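Workshop notebook, Aug 9, 2018
Gremine bench: oil and wax trials on maple 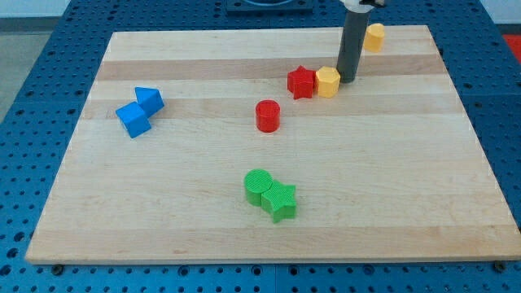 Striped maple board on the blue table.

Very good day on the finishes! The Gruda oil has gone on the second batch of offcuts and I'm properly pleased with it. One thin coat, wiped back hard with a cotton rag, then left alone. The January batch went yellow and a bit sticky, and I now think I was simply putting far too much on.

Sample 544 is the nicest so far. Sanded through the grits, raised the grain with a damp cloth, sanded lightly again, then oil. It feels like soap. Sample 177 had the same oil but no grain raising and it's noticeably furry along one edge, so that step stays in (I know I grumbled about it).

Tyagi wax: lovely smell, buffs up fast, but it marks if you so much as look at it with a wet mug. Fine for a box lid, no good for anything near a sink. Might still try it over the oil once that has cured.

Water test on both, 2 drops each, left over lunch. 544 clean. 177 left a pale ring that mostly rubbed out.

To do:
Order more Gruda, the small tin this time, the big one skins over.
Ask Rekari if they still do the fine grey pads.
Try 2 coats on end grain, it drinks the stuff.
Lay the oily rags flat outside before going home!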